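From: Adhiambo Ogola
To: closden-swap list
Date: September 6, 2025
Subject: Re: [closden-swap] hanging stuff vs. folding stuff for the fall swap

Hi all,

Tatu Ondieki wrote:
> Last time the kids' things were all folded on tables and by ten
> in the morning it was one big heap. I vote we hang everything
> this time, shorts and pants included. Does anybody know if
> we have the racks for it? Also what do we do about sizes, my
> sister-in-law spent half the May swap reading collar tags with
> her glasses pushed up on her head.
>
> Tatu

I'm with you on the hanging, mostly! I went home from the May swap with a backache from bending over that heap, and I still managed to miss the one snow suit I'd come for (somebody on Amini Street has it, and I hope it's being loved).

Racks first. I called the Pranero hall on Thursday and they have three of the long rolling ones in the back closet, plus a short one with a wheel that sticks. They'll let us use the lot for free if we put them back where we found them. I was going to ask about tables too but the woman on the phone had another call coming in, so that's still open. If anyone is over that way this week could you stop in and ask?

Now the numbers, such as they are. Going by the sign-in sheets we took in 922 pieces in May, and 377 of those were kids' clothes. I don't see how we hang all of that, even with the racks packed tight. So what I'd like to do is hang the kids' clothes and the coats and dresses, and leave grown-up T-shirts and jeans folded by size. T-shirts survive a heap pretty well. Little pants don't, they sort of vanish into each other.

For sizes, how about masking tape on the hanger with the size in fat marker? My neighbor did it for her yard sale and people could shop from four feet away. Baby sizes in months, then 2T and up, then everything else. Please don't pin paper to the clothes, I got stuck twice last time and one of those was in the thumb, which took a week.

On hangers, the clip kind for pants and skirts are great but they cost money and we own maybe a dozen. Thin wire ones will do for shorts with an elastic waist, you just slip the hanger inside the waistband:
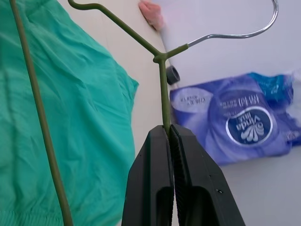
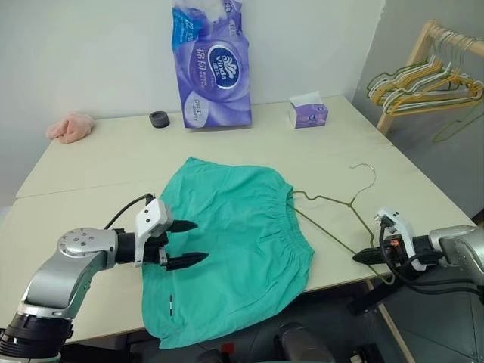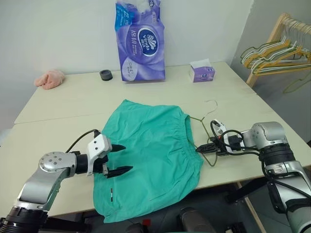 Dry cleaners will usually take wire hangers back, so if we end up with too many it's no great problem to be rid of them. Clolus Cleaners on the corner took a whole trash bag of mine in the spring and gave me a coupon for it. If you have extras at home, bring them along and leave them in the box by my porch steps (the blue one, the green one is for the mailman's dog treats, long story).

A couple of other things while I'm typing. We need someone to run the coat rack in the morning, it's the one where people try things on and wander off with them still on. We also never settled the question of shoes. I say yes to shoes if they're clean and tied together in pairs. I know last year's shoe table was a mess, but my boys got two good pairs of boots out of it so I'm biased.

And Tatu, please tell your sister-in-law I have her glasses case. It was under the sweaters.

Adhiambo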